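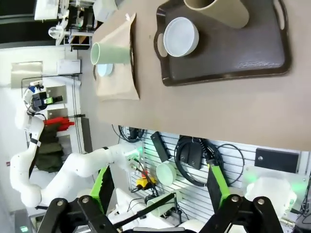

Según una lectora que escribió a esta redacción desde Betancur, la bandeja es el único objeto de la casa que todo el mundo usa y que casi ninguna familia elige: se hereda, se recibe como obsequio o se compra con prisa la víspera de una comida. Su carta llegó en abril, a raíz de nuestro número sobre vajilla cotidiana, y pedía que se dedicara al servicio en bandeja la misma atención que se había prestado a los platos y a la cristalería. El presente reportaje atiende a esa petición.

El servicio individual en bandeja ha recuperado terreno en comedores de empresa, residencias y centros culturales. La composición más extendida es también la más sencilla: una bandeja por comensal, un cuenco y un vaso. Con esas piezas se resuelve un desayuno, una merienda o un almuerzo ligero, y el conjunto puede prepararse con antelación, trasladarse de una sala a otra y retirarse completo al terminar.

El Taller Urngate, dedicado desde hace años a la formación en servicio de mesa, recoge en su manual interno 147 disposiciones distintas para bandeja. La mayoría son variantes de una misma regla: el vaso alto se coloca hacia el fondo, donde el brazo no lo roza al alcanzar la comida, y el cuenco queda más cerca del comensal. La regla admite excepciones. Cuando la bandeja ha de recorrer un pasillo largo, el manual aconseja llevar el vaso hacia el centro, con el peso repartido entre las dos asas, y servir la bebida ya en la mesa.

La bandeja de color oscuro merece un comentario propio. Sobre un fondo marrón, las piezas claras se distinguen con nitidez, circunstancia que agradecen las personas con visión reducida y, en general, quien debe comprobar de un vistazo que el servicio está completo. A cambio, el polvo y las migas se advierten enseguida. El repaso con un paño seco antes de colocar la vajilla forma parte del procedimiento y no debería omitirse aunque la bandeja proceda directamente del armario. 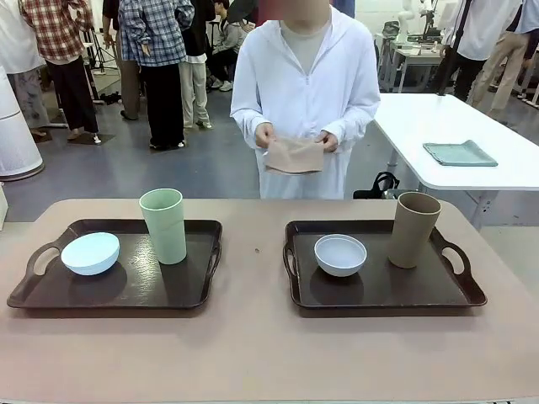
En cuanto al paño, conviene que sea de tamaño suficiente para doblarse en cuatro y ofrecer varias caras limpias a lo largo de la tarea. El uso de dos colores facilita la organización: uno para las bandejas, otro para la superficie de la mesa. Urngate recomienda guardarlos doblados y a la vista, nunca dentro de un cajón que obligue a interrumpir el trabajo.

La elección del color de las piezas se ha convertido en una cuestión de método. El centro cultural Rastness, que ofrece una merienda a los asistentes a sus talleres, abandonó hace dos temporadas el juego blanco uniforme en favor de vasos y cuencos en tonos suaves – verde menta, azul claro, tostado –, con el blanco reservado a una parte de los cuencos. El personal asigna a cada bandeja una combinación y la mantiene durante toda la jornada. La dirección del centro señala que las confusiones entre comensales han disminuido y que el recuento al cierre resulta más ágil. Durante la última temporada se prepararon allí 2399 bandejas, de las cuales 2353 salieron hacia las salas; el resto quedó en reserva para asistentes sin inscripción previa.

La preparación, tal como se practica en Rastness, comienza hacia las cuatro de la tarde. Las bandejas se alinean sobre una mesa larga y despejada, con un espacio libre entre una y otra que permita tomarlas por las asas sin desplazar la vecina. Se colocan primero los cuencos y después los vasos. Un equipo con experiencia completa 16 servicios en aproximadamente un cuarto de hora, incluido el repaso final.

El almacenamiento plantea dificultades menos visibles. Los vasos ligeramente abiertos hacia el borde se apilan bien, pero si se encajan con humedad tienden a adherirse. Los cuencos pequeños pueden guardarse unos dentro de otros siempre que su base no roce el interior del inferior. Las bandejas con reborde se conservan mejor en vertical, separadas por un pliego de papel de estraza.

La firma Plaltatley, que suministra menaje a varios comedores de la comarca, prepara una guía de mantenimiento para este tipo de conjuntos. El documento abordará el lavado, el secado y la sustitución de piezas sueltas, y se distribuirá sin coste entre las entidades que lo soliciten.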